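Section 4. Folding shirts by hand for the Dirkeren shelf

Revised 2022-11-17, text by Getsemaní Villaseñor

4.1 What this section covers

Sections 2 and 3 explained how to assemble the Dirkeren shelf and how to fix it to the wall. Now the shelf is standing and the clothes can go in. The present section is for shirts and blouses with a collar. T-shirts are in section 5 and trousers in section 6.

One compartment of the shelf is 300 mm wide and 302 mm deep on the inside. The folded shirt should be 266 mm wide or a little less. With this width the hand can still go in at the side and take out one shirt without pulling the whole pile. If you have the older model, Dirkeren Gonton, the width is the same but the compartment is lower, and you must make smaller piles (see 4.6).

4.2 What you need

A table. Round or square is the same for the result, but please read note A if yours is round.
A measuring tape, for the first shirt only.
A strip of cardboard, 266 mm long, cut from the packaging. It replaces the measuring tape for all the other shirts.
The shirts, washed and completely dry.

CAUTION: Do not put shirts in the shelf when they are still damp at the collar or at the seams. The back panel is closed and the air moves only from the front. Damp cloth will take a smell in the first days and can leave a mark on the panel which does not come off.

CAUTION: Check the table with the palm of your hand before you begin. A small splinter or a drop of glue will pull a thread, and light colours will show it.

4.3 Laying the shirt

1. Shake the shirt once, holding it by the shoulders. Two times is also fine, but more than this only makes the sleeves turn around each other.

2. Close the top button and one button in the middle. The other buttons can stay open. If the shirt has no buttons, continue with step 3.

3. Lay the shirt on the table with the collar pointing away from you, toward the far side. For the folding in this section the front of the shirt must be against the table and the back must be up.

4. Put one hand on each side of the shirt and move the hands slowly outward. Do not press. The cloth should become flat by itself, and the creases go to the edges.

5. Look at the lower part. On a small table it will hang over the edge near your body. Leave it hanging for the moment, only take care that it does not become so heavy that the whole shirt slides toward you. One forearm resting on the cloth is enough to hold it.
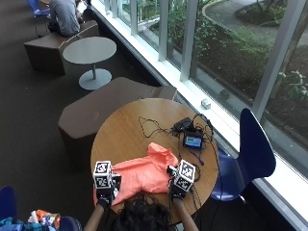

Trinity Ostrowski: I tried the collar the other way first, close to my stomach, as my mother did it. With short shirts it goes well. With the long ones from my husband I had always the hem on the far side and I had to walk around the table to catch it. Now I do it as in step 3 and I stay on the chair.

We thank her for this remark, it came with the first edition and we have left it in. Both directions are permitted. The steps which follow are written for the collar on the far side, and if you use the other direction you must exchange "near" and "far" when you read.

Note A. On a round table the edge cannot be used as a ruler. On a square table many people put the hem parallel to the edge and see at once if the shirt is straight. On a round one, use the line of the buttons, which you can feel with a finger through the back, or the middle seam if there is one. If this line points to the middle of your body, the shirt is straight.

Note B. If you sit, the chair should be high enough so that your elbows are above the table. If you stand, a table of normal dining height is tiring after many shirts. In our own workroom in Flustport we sit.

4.4 Folding the sides

6. Place the cardboard strip across the shirt a little below the collar, with its middle at the middle of the collar. The two ends of the strip show you where the folds will be.

7. Take the right side at the shoulder and at the hem. Bring it over toward the middle, so that the fold passes by the end of the strip. The sleeve comes with it and will lie across the back.

8. Turn the sleeve down so it lies along the fold you have made. A short sleeve does not need to be turned. Simply leave it flat.

9. Do the same with the left side. The two sides may touch or may cover each other a little. This depends on the size of the shirt and it is not a mistake.

10. Take out the strip. If you forget it, you will find it in spring.

NOTE: Soft cloth, for example thin cotton or viscose, does not keep the fold while you work on the other side. It opens again and the shirt becomes a heap in the middle of the table. You do not need to start from step 1. Take the heap by the two shoulders, lift it only until the hem leaves the table, and put it down again slowly, hem first.

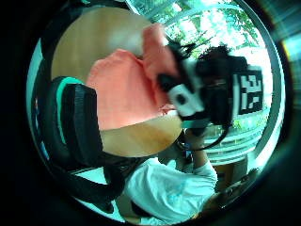
When you put it down in this way, the weight of the cloth does most of the work and the folds of the sides are usually still there, only a bit open. Close them with the flat of the hand, going from the collar to the hem. Going in the other direction pushes the cloth up under the collar, and there it makes a thick place that you will feel in the pile later.

If the cloth is very slippery, a cotton towel under the shirt is a help. We do not recommend a plastic table cover. The shirt moves on it with every touch.

4.5 Folding the length

11. Lift the hem, including the part that was hanging over the edge, and bring it up to a third of the length. Make it flat.

12. Fold once more, so that the hem arrives just under the collar. The hem should not cover the collar from behind, or the collar will stand up and touch the compartment above.

13. Hold the folded shirt at both sides and turn it over. The collar and the first button are now on top.

14. Control the width with the cardboard strip. If the shirt is wider than the strip, open only the last two folds and correct the sides. If it is more narrow, leave it.

15. Control the depth too, for the first shirt of each size. It must go in the compartment without touching the back panel. For very long shirts, make the fold in step 11 at a quarter of the length and fold one time more.

It is normal that the first three or four shirts take long. Getting a good pile is more a question of making always the same fold than of making a beautiful one. If two persons in the house fold the laundry, agree on the direction and on the strip, and the pile will look as if one person made it.

CAUTION: Do not iron over the finished folds to make them thinner. The shirt will keep a sharp line across the chest and on dark colours the line becomes shiny.

4.6 Making the pile

16. Put the shirts on the pile with the collar once to the front and once to the back. The collar is the thickest part, and with all collars on the same side the pile will lean and finally fall to the front.

17. Carry the pile with one hand under it and the other flat on top. When you lift a pile by the sides, the shirts in the middle slide out, and the ones you have folded last open up again close to your arms.
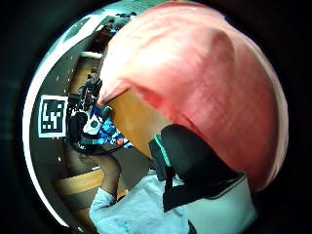 18. Push the pile in until the front is even with the front edge of the shelf. Do not push the shirts with the fingers one by one.

19. Repeat for the other compartments. The complete shelf takes almost 40 shirts of medium thickness. For the Gonton model please count one or two shirts less per compartment.

4.7 If something is not right

The shirt does not stay flat on the table.
The cloth may be too dry from the machine and cling to itself. Hang it for an hour and try again.

The folded shirt is wider at the hem than at the collar.
The fold in step 7 was not straight. Take the shoulder and the hem at the same time, with both hands, before you bring the side over.

The collar is crushed in the compartment.
The pile is too high. Take out the top shirt. Pressing it down from above does not help, the cloth comes up again during the night.

The pile leans to one side.
See step 16. If the collars are already alternating, check with a level if the shelf itself leans, and go back to section 3, the part about the adjustable feet.

The colour of one shirt is on the shirt next to it.
This can happen with new red, orange or pink clothes in the first weeks. Put a sheet of white paper between, and wash the new one separately two or three times.

Spare shelf boards and feet can be ordered from the Maldonado shop with the form on the last page. Please write the model name on the form, Dirkeren or Dirkeren Gonton, as the boards have different holes.

Continue with section 5, T-shirts and knitted tops.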